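# Arko Teleoperation Kit

The Arko kit is the operator side of our demonstration system. It reads the position of a person's arm and fingers, sends it to the robot, and records both sides so the session can be used for training. It's sold by Burnstead on its own, or bundled with a Zaki hand already calibrated to it.

**Stock note, November 13, 2021:** the left-handed version is back in stock. Orders held over from August have shipped.

## What's in the box

- Operator sleeve, left or right, with adjustable forearm strap
- Finger-tracking glove (small, medium or large)
- Foot pedal with 2 switches
- Interface unit and power supply
- Network cable and mounting bracket
- Printed setup guide

A headset isn't included. The kit works with a flat monitor, and most customers start that way.

## How a session works

The operator puts on the sleeve and glove, holds a neutral pose and presses the left pedal. From then on the robot follows. Pressing the left pedal again freezes the arm where it is, so the operator can lower their own arm, rest or shift in the chair, then pick up from a more comfortable position. The right pedal starts and stops recording.

Each recording holds joint positions, finger positions, pedal events and video from up to four cameras, all on one clock. You can tag a recording as kept or discarded with a double press at the end. Discarded runs stay on the drive until you clear them -- failed attempts are sometimes worth having.

Hand guiding is supported as well. In that mode the motors go slack enough to be pushed, and you move the arm directly through the task. It suits slow, simple paths such as wiping a counter or opening a drawer. For anything that depends on the fingers we recommend the glove.

## Kitchen and household tasks

Dish handling is the work our customers ask about most. Cups and bowls are light, they roll, and a rack with thin rods gives the fingers very little room underneath. 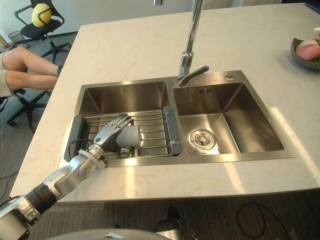
For tasks like these, set finger scaling to 0.8 or lower. The hand will close a bit slower than the operator's own, and that makes it much easier to stop before a cup is squeezed or tipped. Wrist scaling can stay at 1.0. If the operator keeps bumping the counter or the sink rim, raise the software floor in the workspace settings before blaming the glove.

Vary the starting position of the object between recordings. A set where the cup always begins in the same spot will train quickly and then fall over when somebody puts the cup down a hand's width away.

## Specifications

| Item | Value |
|---|---|
| Tracked joints, sleeve and glove | 19 |
| Delay, operator to robot, wired | 34 ms |
| Sleeve and glove weight | 264 g |
| Connection | Wired Ethernet |
| Supported hands | Zaki, Jastley |
| Colour | Grey |

Wireless operation is not supported.

## Before you order

Measure the operator's forearm from elbow to wrist and the palm across the knuckles. The sizing chart is on the back page of the setup guide, which we can email ahead of time. If several people will share a kit, order extra gloves and one sleeve. The sleeve adjusts, the gloves don't.

Jastley hands need an adaptor plate and firmware from this year. Check the label under the wrist cover if you aren't sure which model you have.

Questions about fit or compatibility go to Sudheer Menon in product support. Please include the arm model and the hand serial number in your message.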